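Bedroom > Bed linen > Flat sheets

This site uses cookies. Accept / Settings

Vustine flat sheet, sage green

Light sage green with a matte, slightly textured finish. Supplied flat, without elastic – allow for tuck on deeper mattresses. Wash separately before first use.

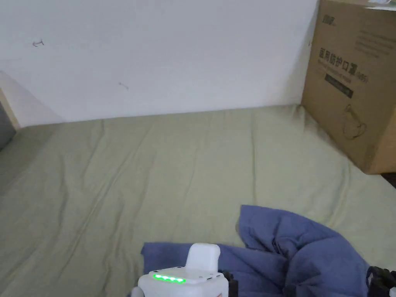
Shallow creases are normal with this finish. For a flatter surface, iron on medium while slightly damp. Do not bleach. Stock is held at Drelldale; orders placed before 15:00 leave the same day. Packed weight 840 g.

Product queries: Kausar Khattak, Masell

Shares 15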